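Tooling update: faster sorting of demonstration recordings

The January 2024 release of Marer, our software for preparing gripper demonstrations, is now on the Jenier shared drive. Most of the work since October has gone into the part that decides where one attempt ends and the next begins.

Until now Marer cut recordings by finger opening alone. That was fine for picking up blocks, but poor for parts with narrow raised features, where the fingers hardly open between attempts. The new version also looks at how the fingers move against the part. We ran it on 1,649 recordings and it left 88 to be checked by hand, down from 338 with the old method.

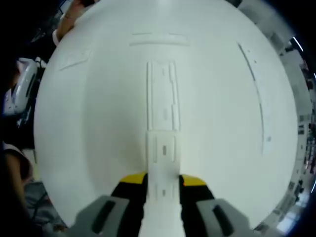

The gripper's yellow fingertips on either side of the raised centre strip of a white disc.

Large pale parts are still the hardest for the tracker. A matt white surface gives it very little to hold on to, and when one fills most of the view the position estimate can drift. Marer now marks those stretches in orange on the timeline and keeps them out of training unless you tick them back in. Please look at them before you do – a short drift is often harmless, but a long one will teach the policy the wrong approach angle.

Two smaller changes. The export to Batmont now writes finger width in millimetres, so old scripts that convert it themselves need that line removed. The preview window also opens 12 recordings at a time, up from four.

Known problem: on the Malý workstation the timeline may go blank after an undo. Saving and reopening the session brings it back. A fix is planned for the next release.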